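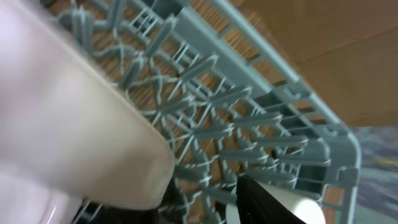 Zusthorpe plastic dish rack: four months on

I should say up front that I didn't want a new dish rack. The old wire one had gone rusty at the feet and was leaving little orange crescents on everything it touched, and I'd have kept ignoring them if my sister hadn't stayed with us in July and thrown it out while I was at work. So there I was, needing something for the next morning's bowls, and the shop nearest the tram had exactly two kinds. One was bamboo. I've owned bamboo. The other was the Zusthorpe, in a sort of washed-out blue-grey, and that's the one I carried home under my arm in the rain.

The box made a number of claims. It said the rack was "engineered for airflow", that it would "suit every kitchen", and that the colour was called Harbour Mist. I am suspicious of any plastic item with a named colour, and more so of one that thinks it knows my kitchen. After four months of daily use I can say the airflow claim is half right, the kitchen claim is silly, and the colour is fine.

The basics

It's a moulded plastic rack with a lattice floor and rows of short upright prongs for plates. A thicker rail runs along the outside, and the moulding gets chunkier at the corners. You take it out of the box and put it on the bench. I mention this because the Plaka rack a friend of mine bought came with a leaflet and a bag of clips, and she ended up with clips left over.

No drip tray comes with it. The box shows one. Read the small print on the bottom flap and you'll find the tray is sold separately, in the same size type as the recycling code. I find that cheeky. If you stand your rack on the draining side of the sink you won't care, but our sink is a single bowl with no drainer to speak of, so a tray was something I had to sort out. I used an old oven tray for a fortnight and then gave in and bought a silicone mat from somebody else entirely, out of spite.

Plates

The prongs are short. Ours are ordinary dinner plates, nothing fancy, and they stand up well enough if you're careful about how you put them in. If you're not careful, they lean. One leaning plate is no drama, but it takes the next one with it, and by the end of the washing up you've got the whole row lying back like people in deck chairs, with the faces touching and water trapped in between. My husband loads from the middle, for reasons he has never been able to explain, and his rows always go over. Mine mostly don't.

Side plates and saucers are better. They sit low and stay put. Shallow pasta bowls are the worst of the lot, too curved to slot in and too wide to sit flat without riding up on top of the prongs. I've given up and dry those by hand. That's a fair bit of hand drying for a product that was meant to save me some.

Lok-yiu Huang, who lives upstairs and has had the same rack longer than I have, told me to leave a gap between every plate. I tried it. It works, and it also halves what the thing holds, so I now do two rounds of drying after a roast.

Cups, glasses and the small stuff

Mugs go upside down wherever there's room, and they drain all right. The lattice is open enough that you don't get the ring of water sitting under the rim that I used to get on a tea towel. I'll give them that one. The gaps go right through, so the water does have somewhere to go, and I have had dry mugs by the morning every day I've bothered to check.

Wine glasses I don't trust in it. The stems are long, the prongs are hard, and there's nowhere that seems made for them. I lost one in the second week. It may have been my own fault but I've decided it wasn't.

Teaspoons go straight through. So do the little measuring spoons, the pin out of the garlic press and the valve from a kid's drink bottle, which I found a day later under the mat. You need something to put cutlery in, and again, nothing is supplied. I have an old jam jar sitting in one corner, which does the job and looks terrible. The Fung rack at my mum's place has a cutlery cup that hooks on the side. It's an ugly rack in every other way, but every time I fish a teaspoon out from under mine I think fondly of it.

Pots

Don't bother. A saucepan lid is fine, slotted in with the plates. A saucepan sits on top of the prongs and rocks. A frying pan takes up the lot and leaves you nowhere to put anything else. I tried our heavy casserole once to see what would happen, and the lattice bowed under it enough that I took it straight out again. It recovered. I haven't repeated the experiment, and I wouldn't leave cast iron sitting in it overnight on anybody's say-so.

Cleaning it

This is where I'd expected to be most annoyed, and I was right.

Every one of those openings has corners, and every corner collects something. We've got hard water here, so first it's a chalky film, then the film goes a bit tan, then you run a fingernail along a bar and wish you hadn't. The base of each prong is the worst spot. A sponge won't reach. A dish brush gets the tops and skates over the rest. I do it with an old toothbrush and vinegar, on a Sunday, and it takes me longer than cleaning the sink.

The box says dishwasher safe. I have my doubts about anyone who owns a dishwasher needing this rack, but I took it up to Lok-yiu's and ran it through hers anyway. It came out clean and hadn't warped that I could tell. It also took up the entire bottom shelf, so if you're planning on doing that regularly you'll be running a load with nothing else in it.

The pale colour does show tea. I had a cup go over in it in the first month and there's still a faint shadow near one end. I've tried bicarb and I've tried a squirt of Pestent cream cleanser, which smelled powerfully of lemon and did nothing to the stain.

How it's lasted

Better than I predicted. I had it down for a cracked corner by now. Cheap plastic goes at the corners first, in my experience, and I pick this one up by the rail every day to wipe the bench, often with half the dishes still in it. No cracks, no snapped prongs, no white stress marks where it flexes. The colour hasn't yellowed, though it doesn't get much sun where we keep it.

It does slide. There's nothing grippy underneath, and on a wet bench it'll move if you bump it. On the silicone mat it stays where it's put. That's the mat doing the work, and the mat was another company's, so no points to Zusthorpe.

The good thing about it being light is that it's easy to get rid of when people come over. I stand it on its end beside the fridge. You couldn't do that with the wire one without scratching the paint.

Would I buy it again?

At the price I paid, possibly, if I was standing in the same shop in the same rain. At full price, no. Once you've added a tray or a mat and something to hold the cutlery, you're up near what the Fung costs with both of those in the box, and the Fung has taller prongs. If you wash up for one or two and mostly use mugs and side plates, you'd get on with this perfectly well. For a family of four with a liking for pasta bowls, keep looking.

I've seen reviews giving it full marks a day after it arrived, and I'd like to know what those people are eating off.

Three stars. I took one off for the missing tray and one for the teaspoons.

Posted Friday, November 1, 2019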